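Visit to the Stukel handling workshop, Lendholm

Members attended on 04/04/2020 to hear how the Seyoum sorting cell came to be stopped for 2 days. The cell moves small wrapped goods from table to tray, and its grip settings are first worked out by hand.

The fault lay in the closing force. A value meant for rigid cartons was applied to sweets, and 15 wrappers were split before the stop button was pressed. The guard door had also been left on override - a more serious matter, in the view of the visiting party.

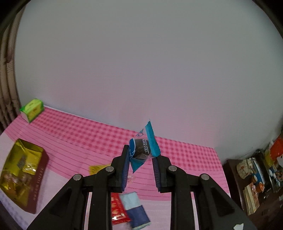 One member asked whether the override key should be held away from the cell altogether. The hosts replied that it had been since the incident, and that the door switch was now tested every 6 hours.

A written account will be sent to members in May. The cell remains limited to 800 picks per shift until the new force limits have been signed off.

Recent items
Jellow conveyor stoppage: summary
Guard door checks: revised form
Visits programme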